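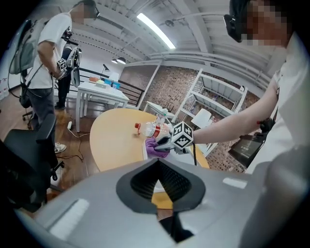 Consumer Claims and Evidence
Handout 4: Reading a "clinically tested" label
Course notes, Stiltthorpe evening program
Vilja Ruotsalainen

Bring this back next session with your marks on it. The label you picked last time will be used again, so don't throw the packaging out.

1. Where we left off

Last session ended in an argument over whether "clinically tested" means anything. A few of you said it has to, or a company couldn't print it. I don't share that confidence. Read slowly, the phrase tells you that a test took place. It leaves out what was tested, on whom, against what, and how it came out. A product can be tested and fail, and the words would still be true.

Compare "clinically proven," which does claim a result. When a label uses the weaker word, assume somebody chose it. Copy like this gets read by several people before it is printed, and at least one of them is paid to worry.

2. Working example: the Zekolel sleep drink

Zekolel is the evening drink we passed around in October. The leaflet says that 74 percent of users "reported better sleep." Try these before you read on.

Better than what? Better than their sleep the week before, or better than the sleep of people who drank something else? The leaflet doesn't say.

Reported to whom? A form sent in with a discount voucher is a different thing from a sleep diary kept every morning.

Over how long? Page 2 of the leaflet mentions "the trial period" and never gives its length.

The small print does give a number of people, 287. Several of you found that reassuring. It is a decent number for some purposes, but it can't repair a missing comparison. If you ask 287 people who have just paid for a sleep drink whether they slept better, you learn something about people who buy sleep drinks.

3. Regression to the mean, without the algebra

People buy a sleep aid when they are sleeping badly. Bad stretches usually ease up by themselves. So a group picked at its worst will tend to look better a few weeks later, whatever it was given. Warm milk would get some of the credit, and so would a new pillow.

This is the single most useful idea in the course and also the one people forget first. It applies to back pain, colds, acne, sports slumps and a child's bad term at school. A fair comparison group has its own bad stretch and its own recovery, and you look at the gap between the two groups. With no second group there is no gap to look at.

4. Who dropped out

Fendby, the joint cream, is a better piece of work. There were two groups, and the people in them didn't know which cream they had. I give it credit for that. But read the line under the table: results are for "participants completing the program." Ask where the others went. People who feel no benefit get bored and stop. People who get a rash stop sooner. If you drop them from the sums, what remains is a group that was getting on fine with the cream.

The usual remedy is to count everyone in the group they started in, including the ones who quit. It makes results look duller - which may be why you see it less often on a box.

5. Relative and absolute

"Cuts your risk in half" can describe a fall from 20 in a hundred to 10, or from 2 in ten thousand to 1. Both are honest arithmetic. Only the first would get me to change what I eat. When a label gives you a fraction of a risk, look for the starting risk. If you can't find it, write "not given" in the margin and leave it at that. Don't guess one.

6. A warning about being too pleased with ourselves

Every year someone finishes this section convinced that all trials are rigged. That is lazy too. A weak study leaves you where you were before you read it; it doesn't show that the product fails. Zekolel may work. I doubt it, but the leaflet gives me no good grounds either way, and my doubt comes mostly from having read a lot of leaflets.

Watch for the same habit with claims you like. The Joshi reading (the short one on vitamins, in the course pack) was praised by nearly everyone, and hardly anyone checked its sources. Two of them don't support the sentence they are attached to. Find them.

7. For next time

Take your own label and write one page, no more. Copy out the main claim word for word. Say what comparison it implies and whether that comparison is given. Note who was counted and who might be missing. Then describe the study you would want to see, keeping it cheap enough that a small company could pay for it.

Please don't write to the company yet. We'll draft those letters together in class, after the section on asking for data.

Reading: Joshi, all of it this time, including the notes at the back.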